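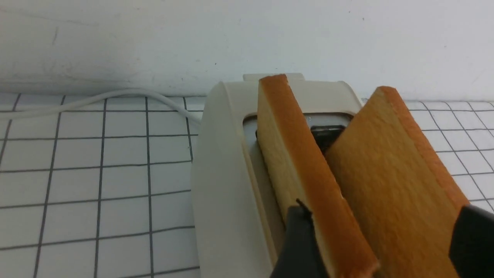 Robotique & automatismes | Sécurité

Bilach : la pince se referme toute seule, l'entreprise parle d'un « comportement résiduel »

Publié en octobre, 11 h 40 – par la rédaction

Le fabricant de bras de service Bilach a reconnu mardi soir... ou presque : son communiqué, mis en ligne sans annonce, évoque un « comportement résiduel du préhenseur à la reprise ». En clair, après un arrêt d'urgence, la pince du modèle Flidasby peut se resserrer dès la remise sous tension, avant que l'opérateur ait validé quoi que ce soit. Une technicienne de l'atelier Drendach, où l'appareil est évalué sur des tâches de cuisine, a eu deux doigts coincés. Elle s'en tire avec des contusions et un arrêt de travail de courte durée.

L'exercice était pourtant des plus modestes : saisir deux tranches de pain dans un grille-pain. Bilach en a fait l'un de ses arguments de vente, au motif que le pain est souple, irrégulier, facile à écraser, et que la force de serrage doit donc être réglée finement. L'argument se défend. Il n'explique pas pourquoi un doigt humain n'est pas reconnu comme un obstacle.

D'après le compte rendu interne que nous avons pu consulter, l'incident est survenu au 366e cycle. L'arrêt avait été déclenché à la main, la technicienne s'était approchée pour dégager une tranche, et un collègue a relancé l'alimentation depuis le pupitre. La pince a repris la dernière consigne gardée en mémoire, à savoir fermer. Le document signale trois reprises anormales antérieures, classées « sans suite » parce que personne ne se trouvait à portée.

C'est ce dernier point qui laisse perplexe. Bilach assure avoir été informé « tardivement » ; Drendach affirme avoir transmis ses journaux au fil de l'eau. Les deux versions ne peuvent pas être exactes en même temps, et aucune des deux entreprises n'a souhaité nous fournir les dates d'envoi. 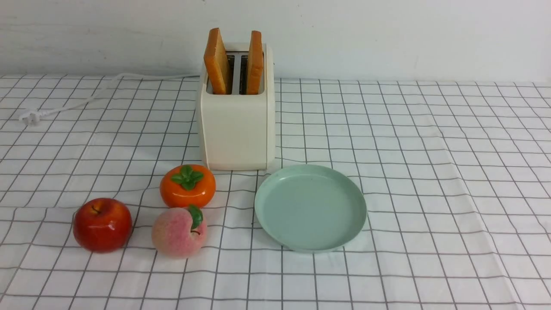
Brittany Desjardins ne se satisfait pas du correctif promis. Selon elle, une mise à jour logicielle qui efface la consigne au redémarrage traite le symptôme, et la vraie question est de savoir pourquoi le courant revient dans la pince alors que le bouton d'arrêt n'a pas été réarmé sur place. Elle ajoute qu'un défaut pareil, sur une presse, ferait fermer la ligne le jour même.

Le fabricant répond que la pince du Flidasby serre trop faiblement pour blesser gravement. Peut-être. La mesure avancée provient toutefois de ses propres essais, réalisés par sa filiale Després, et le rapport complet n'est pas public. On notera aussi que la notice remise aux clients recommande de garder les mains hors de la zone « pendant le mouvement », sans un mot sur la reprise après arrêt.

Quelque 668 exemplaires seraient concernés. Bilach ne parle pas de rappel – le terme retenu est « campagne d'accompagnement » – et laisse à chaque site le soin d'installer le correctif. Dans l'intervalle, il est conseillé de couper l'alimentation à la prise avant toute intervention sur la pince. Chez Drendach, les essais au grille-pain ont repris avec cette consigne, affichée près du pupitre. L'entreprise n'a pas précisé si le correctif y était déjà installé.

Dernière mise à jour : 16 h 15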